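We moved into 257 Kurnmont Road in May with one saucepan, two pillows and a washing machine I had already fallen in love with. Six years of launderettes! I carried the white basket through like a birthday cake and swung the round door open as wide as it would go.
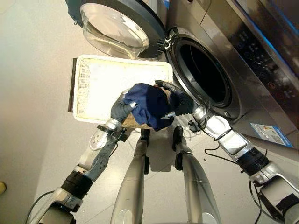 The door open and the white basket at the ready.

"It's only washing," said my sister from the stairs.

"It's our washing," I said, and went looking for the powder, singing. She came down two minutes later with her arms full of curtains.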